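Jar lids and robot grippers: what the Selow trials found

Abelardo Fuentealba's group at Clakevthorpe logged 2,808 jar pickups with two arms sharing one bench. Grips centred on the body of the jar, below the lid, held in 1,870 of them.
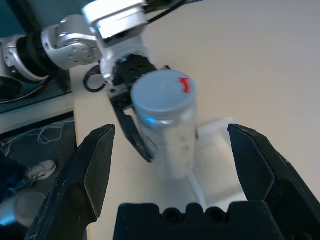 Clear jar with a pale grey-blue lid, held over a plastic tray.

Tips from the write-up:

Mark the lid with a dab of colour near the rim.
Set grip force to 50 per cent for thin plastic.
Wipe the finger pads before each run.

Glass jars get their own tests in October.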